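Plerklow — Rooms and Work — Gallery

Power and Tables: The Back Room at Plerklow, May

Shared 14 times | Comments (2)

Plerklow took over the back room of the Väisänen building in Vurnamport this spring. The room is 740 square feet, with one door and a dark gray carpet that was there when we got the keys. We kept the carpet. We also kept the dark curtains, which do a good job with the echo. Almost everything else on this page has to do with tables and the power that runs to them, which took up more of May than anyone planned.

Notes come first, for members who asked how the room is set up. The picture and the comments are further down.

The tables

We have two kinds. The first is a light wooden top on a white metal frame, bought used from an office that was closing. The frames are solid and the crossbar keeps them from swaying, but it also sits right where you want to put your feet. Taller members should try one before settling in for an afternoon.

The second kind is a plain wooden table with a loose white board laid over it. The boards were added later. The wood marks easily and the boards can be wiped down. They already have some smudges that don't come out with dish soap. A melamine sponge gets most of them. Please don't use the green scouring pads, which dull the surface and make the next smudge harder to remove.

The boards are a little smaller than the tables, so you will find a strip of bare wood along one side. Line up the board with the front edge, where your arms rest, and leave the bare strip at the back. If a board slides around, there is shelf liner in the cabinet by the door. Cut a piece the length of your hand and put one under each corner.

The outlets

The wall outlets are all on one side. That was the main problem. The building was wired for a storeroom, and a storeroom needs a light and somewhere to plug in a vacuum cleaner. The electrician checked the circuit in the first week and told us what it would carry: lamps, laptops, chargers, a soldering iron or two. It won't carry space heaters. Those have to stay home, even in January, and so does the kettle. There is a kettle in the front kitchen on its own circuit.

We own six power strips. Each one plugs straight into the wall. Do not plug one strip into another, and do not plug a strip into an extension cord. If the cord doesn't reach your table, move the table. They are all light enough for two people to carry.

A few things we learned while sorting through the strips that members had donated:

Strips with outlets in pairs are good for ordinary plugs and bad for wide chargers. A wide charger will cover its neighbor every time. Put it at the end, or use one of the short adapter leads in the drawer marked Cellberg.

The switch should face the person using the table. It is a small thing, but a switch that points at the wall is a switch no one turns off at night.

A strip with a discolored outlet goes in the recycling box. So does one that crackles, or one with a plug that feels loose. We threw out more than we kept.

Colored outlets are easier to find in low light. The curtains stay closed most evenings and the lamps are not strong, so this turned out to matter more than the length of the cord.

The cords

This part is still in progress. There is 100 feet of cord cover in a roll behind the door, the flat rubber kind, and we have put down less than half of it. It lies well on the carpet as long as the carpet has been vacuumed first. It does not lie well over a lump of tangled cable, so the cables have to be sorted before the cover goes on.

The order that worked for us was to unplug everything, pull each cord all the way out, and wipe it with a damp cloth from the plug end. Let it dry. Put a paper tag on both ends with the same letter. Then run the longest ones back first and keep them against the table legs, with a hook-and-loop tie at each leg. White cords and black cords can share a tie. We tried separating them by color for a while, and all it did was give us two tangles.

Leave some slack where a cord comes over the back edge of a table. A cord that is pulled tight over an edge wears through in time, and it will drag the strip along with it when someone catches it with a foot. A hand's width of slack is enough.

On top or underneath?

We have gone back and forth on whether the strips should sit on the tables or be mounted below them. On top, you can reach every outlet and you can see what is plugged in, but you lose part of the work surface. Underneath, the table is clear, and then people crawl on the carpet to find a free outlet. For now most are on top. We will try two mounted ones over the summer and ask members what they think.

The picture
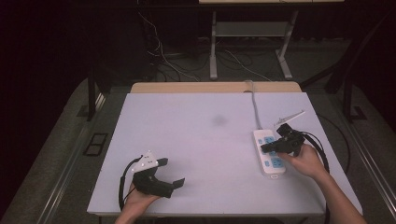
Siiri Aaltonen writes that she would mount every strip under the tabletop, with the outlets facing out, and leave one loose for visitors. She did this in her own sewing room and says the only trouble is dust, which she clears with a dry paintbrush when everything is unplugged.

White strip with blue outlets, lying at a slant on one of the covered tables. The gray cord goes over the bare wood at the back and down to the floor. There is plenty of sorting left to do around the white frame behind it.

Second comment, left without a name: could the paper tags be swapped for cloth tape? The paper ones tear off when the vacuum goes over them. We have ordered a roll and will start with the cords nearest the door.

If you have a spare strip in good condition, leave it on the shelf inside the door with your name on it. Short cords are fine. We can't take anything that has been repaired with tape. Cord ties are always welcome, the wide ones especially.

More from the back room: Shelves | Lamps | Before the move

Get the Plerklow newsletter once a month. Enter your email address to sign up.

This site uses cookies to remember your settings. Accept | Manage

Contact | © Plerklow, Vurnamport | Back to top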